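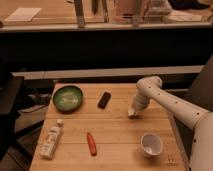 Mesas de madera clara: cómo llegar al invierno sin cercos

En la tienda de Viler nos preguntan cada octubre lo mismo: qué hacer con una mesa de madera clara que ha pasado el verano con las ventanas abiertas y mucha gente comiendo encima. La respuesta depende del acabado. Una mesa barnizada se limpia con un paño húmedo bien escurrido y jabón neutro, y después se seca en el sentido de la veta. Una mesa aceitada pide algo más de trabajo.

Para saber cuál tienes, deja caer una gota de agua en una esquina y espera 8 minutos. Si la gota sigue entera, hay barniz. Si la madera se ha oscurecido, toca aceite.

Antes de aceitar, lija a mano con grano fino las zonas ásperas y retira todo el polvo. Extiende una capa delgada con un trapo de algodón, deja que penetre y quita el sobrante. El error más frecuente es poner demasiado producto, que se queda pegajoso durante días. Los trapos usados se extienden al aire libre hasta que estén secos; arrugados en un cubo pueden llegar a arder solos. 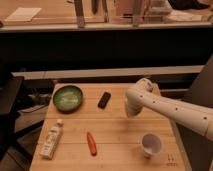

El resto del año basta con un poco de orden. Los cercos blancos suelen ser humedad o calor atrapados en el acabado, y muchos desaparecen solos en un par de semanas. Las cremas y los productos con alcohol dejan marcas más difíciles, así que conviene limpiarlas en el momento. También ayuda cambiar de sitio los objetos que están siempre encima, para que la luz tiña la madera por igual.

Novedades en tienda

Ya tenemos el aceite Kalto incoloro y el mate, en lata pequeña y grande. La mesa Bellini de 68 cm de fondo vuelve al catálogo, ahora también sin tratar. El protector Protusden para patas llega la semana que viene, solo en fieltro gris.

El sábado por la mañana lijamos y aceitamos un tablero en el taller. La entrada es libre y se puede traer una muestra de madera propia.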